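Gym shorts

Gym shorts are short trousers worn for exercise, team games and casual wear. They normally have an elasticated waist, end somewhere between the upper thigh and the knee, and are made without a fly. In Britain they are also called sports shorts or PE shorts, and in North America athletic shorts. The term is used loosely, and shops often sell the same garment under the name of a single sport.

Origins

Knee-length breeches and long flannel trousers were usual for outdoor games in the nineteenth century. Footballers and rowers gradually took to looser, shorter garments, which were first known as knickerbockers or simply "knickers". By the early twentieth century shorts were normal wear for men in football and athletics. Tennis was slower to change, and long white trousers remained common there until the 1930s.

Women's games clothing followed a different path. Skirts and tunics were worn at many girls' schools well into the twentieth century, sometimes over bloomers. Divided skirts were an intermediate step, and shorts became widely accepted only later.

Materials

Early shorts were made of cotton drill, flannel or serge. These cloths were hard-wearing but heavy, and they held a good deal of water in wet weather. Nylon came into general use after the Second World War, and polyester has since become the most common fibre. Knitted polyester is light, keeps its shape and dries quickly. Cotton jersey is still used for leisure styles, and a small amount of elastane may be added for stretch.

Many pairs have a mesh or brief lining. Football shorts are often unlined, while running shorts usually have an inner brief. Basketball shorts are cut long and wide, and may be made from a mesh fabric with a second layer beneath it.

Colour and pattern

Team shorts are generally plain or carry one contrasting colour, placed as a stripe down the side seam, a band at the hem or a shaped panel. White is traditional in several sports, but pale cloth marks easily. Red and white, blue and white, and black and white are long-standing pairings. Numbers may be printed on the front of one leg to match the shirt.

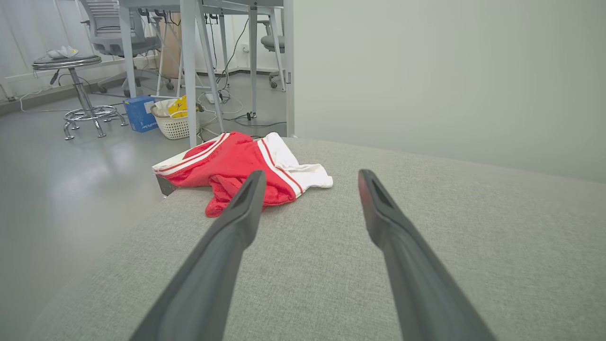
A red and white garment, apparently athletic shorts, on light grey fabric.

School use

Many British schools list shorts as part of the PE kit, often in one fixed colour. Rules on length, badges and permitted makers differ from school to school. The education writer Buppha Prasertsri compared kit lists in the Gernham and Osham districts and found that 14 schools asked for plain shorts, while 2 required a pattern sold by a single supplier. Her survey also recorded wide differences in what families paid for a full kit.

Manufacture

Most shorts are cut from four main panels, two front and two back, with extra pieces for pockets or side inserts. The waistband is folded over a strip of elastic and stitched through, with a drawcord threaded inside. In the north of England the Brirkell mill produced drill shorts for schools and the armed forces. According to Magnus Carnegie's history of the firm, it was turning out around 1,660 pairs a week at its busiest. The mill later moved to lighter woven nylon before giving up sportswear altogether.

Care

Polyester shorts are usually washed at a low temperature and dried without strong heat, which can damage the elastic and any printed numbers. Fabric softener is best avoided on cloth designed to draw sweat away from the skin. Red and white garments should be washed separately when new, as loose dye may turn the white parts pink.

See also: Bloomers; Football kit; Plimsoll; Tracksuit

Contact us | Copyright and reuse | Last edited Jun 29, 2026 | Back to top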